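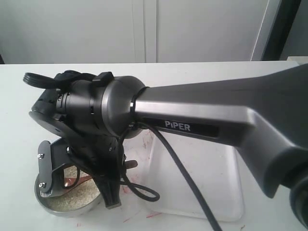
Guadalupe Serrano asked, while we were packing up last time, why we bother with a spoon at all when you could just tip the bowl into the container and be done. Fair question. Tipping is fine if the bowl has a lip and the container is wider than the bowl. Mostly neither is true. Tip a round bowl and the rice comes off the rim in a wide sheet, half of it goes over the side. Spoon first, tip the last bit.

Home Kitchen Basics – Dry Goods, Part B
Notes 4/18/22, typed up fast, tell me if something is missing

What we covered

Moving rice from bowl to storage. Weighing vs scooping. Where it all goes afterward. Did not get to flour, will do flour with sugar.

Rice is a good one to start on. Grains are hard, they don't smear, and you see right away what you spilled. Flour hides everything.

Setting up

Clear a patch of table bigger than you think. Bowl on the side of your spoon hand is what most people want, container right next to it, gap as small as you can make it. Every inch of gap is an inch of rice on the table. Anil works the other way around, container in front and bowl behind, and it works for him. Try both.

Wide low bowl better than tall narrow one. Steel is good – light, doesn't chip, wipes out with a dry cloth. Dry cloth only until you are finished!! A damp bowl and the grains stick to the side and you will be picking at them with a fingernail.

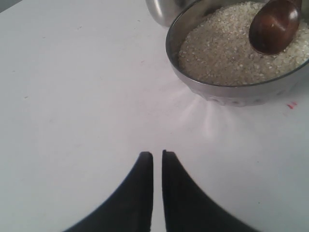
Fig. 1. Steel bowl of uncooked rice, wooden spoon left in it.

Full bowls: take from the middle first. Make a dip. Then work the sides into the dip. If you start at the edge, the grains get pushed up and over before the spoon has even filled. Once there is a good hollow you can go faster.

Wooden spoon vs metal spoon – came up again. Wood is quieter and doesn't scrape. Metal has a thinner edge so it gets under the last layer better. Either is OK for this class. Wood has to be bone dry, same reason as the cloth.

Level spoon or heaped? Heaped if you are only moving it. Level if you are counting spoonfuls. Pick one and don't switch halfway, Jiahui and Xinyi had numbers that didn't match and this was why.

Weighing

Put the empty container on the scale, press zero, then fill. Starting amount for the exercise is 1,000 g. Move 500 g into the container by spoon without looking at the display, then look. Write down what you got. Then do it again looking.

Don't feel bad about the first number. The point is to get a feel for what half a bowl weighs, so that you can eyeball dinner without getting the scale out.

If you only have measuring cups: fill, level with the back of a knife, don't shake it down. Shaking packs the grains and you end up with more than teh recipe wants.

The last layer

Slow part. Keep the spoon low against the inside of the bowl and turn the bowl, not your wrist. Steady it with the other hand. When the spoon is coming up with just a few grains, stop spooning. Hold the bowl right over the container, tip, tap the far side.
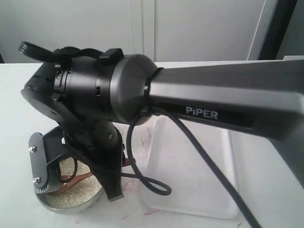

Spills and sweeping up

Leave spilled grains where they are until the end. Stopping to chase each one is how the bowl gets knocked. When done, sweep toward yourself with the side of your hand or a card, off the table edge into a cupped palm. Clean table, goes back in with the rest. Not sure about the table – throw it out.

Floor rice: always out.

Putting away

Lid on, press the corners. Run a finger around the edge, a single grain caught under the lid is enough to keep it from sealing. Label with what it is and the date you filled it. Label on the side, the lids get swapped.
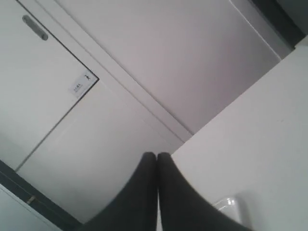 p. 2

Cupboards. Cool, dry, door that shuts. Not over the stove, not beside the dishwasher. Open the door before you pick up the container, so you aren't hunting for the handle with your elbow. Older rice to the front, new to the back. Brown rice goes off much sooner than white because of the oil in it, so buy less and use it first.

For next time

Redo the 500 g exercise at home, 2 tries, bring both numbers. Bring a dry cloth. Hanyu Ren has the spare scale, ask if you need to borrow it.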